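I'm Feven Ambaye, and Luserer is the gardening school I started because I kept killing basil. That's the short version! The longer one involves a rented storefront, a very patient landlord, and 249 paper cups of tomato seedlings that I had no room for and couldn't bear to throw out.

We teach people to grow things in small spaces. Balconies, fire escapes, that strip of dirt between the driveway and the fence, one windowsill if that's what you've got. I grew up in apartments and so did almost everyone who works here, so if you tell us your only outdoor space is a ledge that gets sun until 11 in the morning, we'll start asking you about lettuce.

## How it started

I used to work in the office of a flooring company (fine job, terrible coffee) and I spent my lunch breaks reading about compost. One spring I put up a flyer at the laundromat offering to show people how to start seeds, and 15 people came. I had chairs for six. Hiwot Adugna was one of the ones standing, and afterward she stayed to tell me I was watering everything far too much. She was right, and she's been teaching our Tuesday night class ever since.

The name is my grandmother's fault. She made up words for the plants she didn't know, and "luserer" was anything with floppy leaves. I wrote it on the first flyer as a placeholder and never got around to picking something better.

## What we do now

The main thing is still the beginner course, which we call Moges. It runs for five weeks and you go home with whatever you grew. We keep it small because people ask better questions when they aren't shouting over each other, and because our sink is tiny.

Duvia is the follow-up, for folks who have kept something alive through a whole season and want to do more. Pruning, feeding, saving seed, what to do about aphids, and one long evening on soil that Tolera Ayele will happily stretch to midnight if you let him. Bring a snack to that one.

Then there's the kids' club on weekend mornings. They dig, they get muddy, they name the worms. Yabsira Derese runs it and has far more patience than I do. Parents can stay or go get a coffee, whichever you need more.

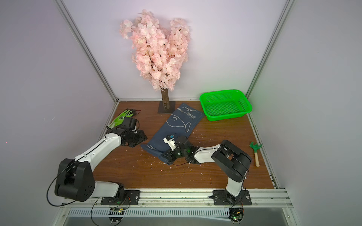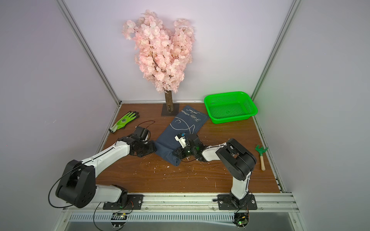
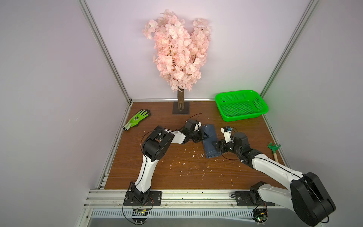

We also run a plant swap every October, and I look forward to it all year. You bring a cutting or a spare pot, you take one home, and if you've got nothing to bring you can still take one home. Last year somebody left a fig in a bucket with a note that just said "sorry." It's doing great, by the way. It's by our front door and it has opinions about wind.

## The people

There are five of us. I do the schedule, the emails, and the beginner classes on weekends, so if you write to us you'll most likely get me, probably late at night with typos.

Hiwot knows vegetables. She has grown okra in a paint bucket and she will tell you how, in detail.

Tolera came to us from a nursery where he spent years repotting other people's shrubs. He handles our soil mixes and the back yard, and he built the cold frames out of old windows. Don't lean on them, please.

Yabsira has the kids' club and our seed library. The library is a card catalog with envelopes in it, and we're up to roughly 2,000 packets now, a lot of them labeled in handwriting none of us can read. If you like a mystery squash, come see Yabsira.

Ayantu Gidey joined most recently. She does houseplants, which the rest of us are frankly bad at, and she started our repotting nights. You bring the sad plant, we bring the dirt. She's also the one who talked me into getting a real booking page after years of me writing names on the back of a calendar.

## Coming to a class

You don't need any gear. We have gloves in most sizes, trowels, pots, and aprons that have seen better days. Wear shoes you don't love. Classes start at 6:30 and we do try to start on time, but if your bus is late just slip in, there's usually a stool near the back.

If the price is a problem, send me a note and we'll sort it out. We hold 30 free places a year and I'd much rather they get used. You don't have to explain anything to me.

The front door sticks, so push hard. Street parking is easiest on the side with the bakery, and the bike rack is around the corner by the mailbox.

## Guvance

Guvance is our newest project and it's still a bit of a mess, in a good way. It's the empty lot two doors down, which the owner is letting us plant for the next few seasons. So far we've cleared the brambles on one half, put in raised beds, and argued at length over where the water barrel goes (Tolera won). There's a work morning most Saturdays when it isn't pouring. Come by, pull some weeds, and take home a bag of whatever's ripe. Lately that's been a lot of chard.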